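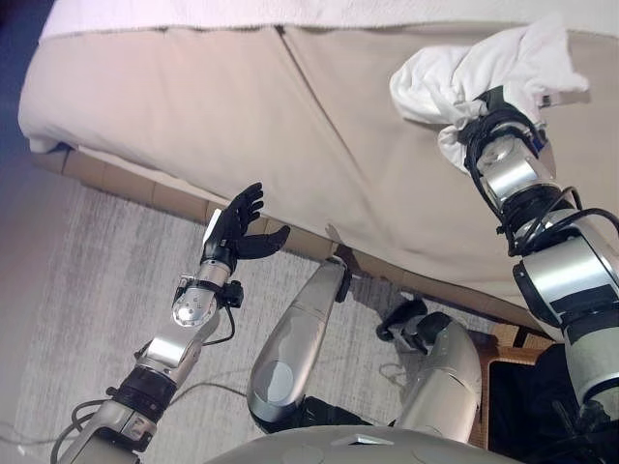 The foot of the bed in the second-floor room.

Inventory of a Room
A short story

The house in Colville had 10 rooms, and the contract with Nurkow Estate Services allowed four hours for all of them. I had used two on the ground floor. The second-floor bedroom was listed as "furnished, standard," a phrase Nurkow used for anything with a mattress in it.

I began with the bed. The procedure is to start with the largest item and work outward. I entered it as one bed, large, with beige fabric at the foot reaching nearly to the floor. Under the hem was a tan base in block-like sections. The form has a line for defects. I wrote "creasing, minor," and left the line for odor blank.

The estate had been valued once before, by a firm called Malý, whose schedule I had been given for reference. Their total for the contents was 3,684. They had put the bed at 1,000, more than a quarter of the whole, and had given no reason. I was required to agree with the figure or to explain why I did not.

I measured the headboard. It was upholstered in taupe-brown fabric, tufted in squares, and sound at the corners I could reach. The pillows were recorded next: two light gray, one smaller with a lattice pattern in gray. The white duvet had been pulled up but not smoothed. All of this was ordinary. A headboard of that type does not bring a bed to 1,000.
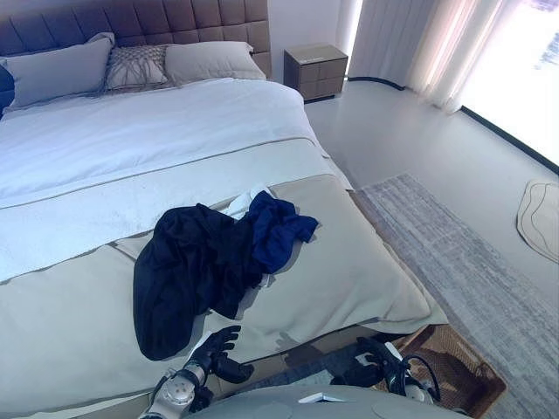

The clothes were the difficulty. The schedule did not mention clothes. A black garment lay bunched on the runner with a navy one over part of it, and a bit of white showed between them. Clothing found in a closet is entered by the yard of rail. Clothing found in a drawer is entered by the drawer. For clothing left on a bed the manual gives no unit.

I checked the date on the Malý schedule. It had been prepared in October, after the keys were surrendered. The house had been locked since then, and the seal on the front door had been whole when I cut it that morning.

I telephoned the office in Stinden. The clerk asked whether the items were of value. I said I had not unfolded them. She asked whether they were in the way of the inventory. I said they were lying on it. She told me to enter them as "sundry" and continue.

I wrote "sundry, one lot." In the column for condition I had to choose between stored, displayed and in use. I stood there longer than the room was worth under the contract. On the floor below, in the part of the house I had already signed for, a tap was turned on, ran for as long as it takes to fill a glass, and was turned off.

I marked the clothes as in use. Then I went back to the line for the bed, agreed with the figure, and moved on to the rug.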